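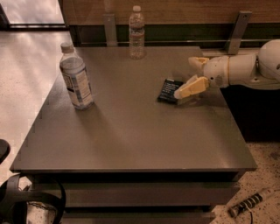 Figure 6.1. Two fingers, one small flat item.

Chapter 6
The Arm at the Next Table

Managers like to say that a robot takes over a job. Jobs are rarely that tidy. A packing job at Numgate in November consisted of picking things up, putting them down, noticing that a label was wrong, and knowing which supervisor to avoid before lunch. The arm was bought for the first two. The other duties stayed with the packers, though they did vanish from the job description.

This chapter follows the leftovers. We begin with picking up, because it looks like nothing when a person does it and fills a budget when a machine does.
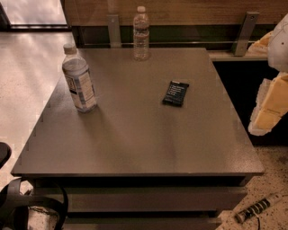
Figure 6.2. A snack bar lying flat, with two bottles for neighbors.

A flat package gives fingers very little to hold. People slide it, tip it, or scratch at a corner without thinking. At Numgate the arm handled 696 packages on its best shift, and a packer handled 875 on an ordinary one - a comparison that was left out of the newsletter.
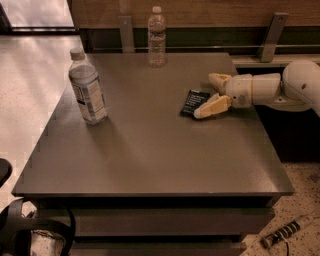 Maiara Evangelista put it differently when we asked about the change: the work got lighter on her wrists and heavier on her patience, and she was now paid the same to wait for a machine as she used to be paid to be quick.

Waiting is work, but few time sheets have a box for it. Once an arm moves in, somebody has to lay things out where it can reach them, watch it, and

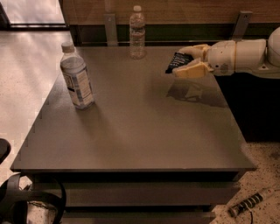
step in when it goes wrong. Call this tending. Before you read on, list the tending in a job you have held. If the list is short, ask whoever cleaned up after you.

Reader comments (3)

Faustino Villalobos
Used this with my evening class. The tending list took the whole hour.

Soledad Hinojosa
Is the 875 for one packer or a pair? Section 6.2 seems to say a pair.

Jacinto Chávez
One packer in my printing.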